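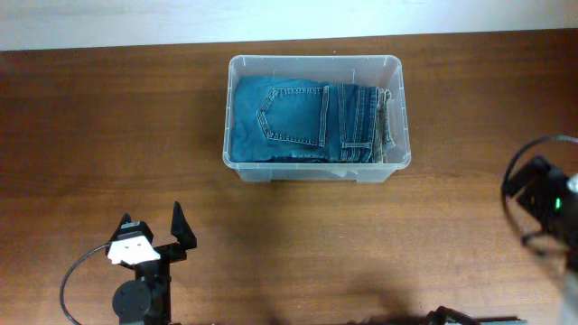 Jeans in a clear bin on the table.

Dirkside's footy club hasn't seen a June like it. Two wins from the top of the ladder with three rounds to go, and now Nunton comes to town for the night game!

The ground holds maybe 700 if everyone squeezes along the fence, and you'd want to be early. These two have split their last meetings, and the most recent was a ripper, decided by a kick after the siren.

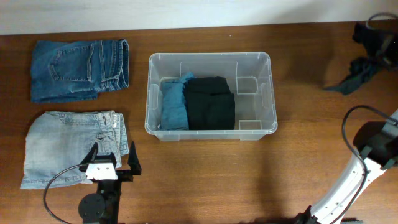 Two folded pairs, pockets of colour on brown timber.

Dirkside's midfield is quick, young and gloriously cheeky with the ball. Nunton will try to slow it all down, and they're very good at that.

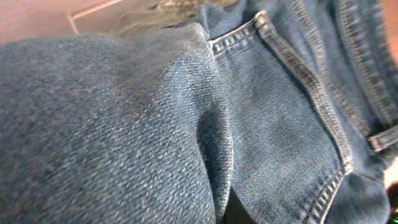 What time is the first bounce?
Seven o'clock at Barrios Oval, with the reserves on beforehand.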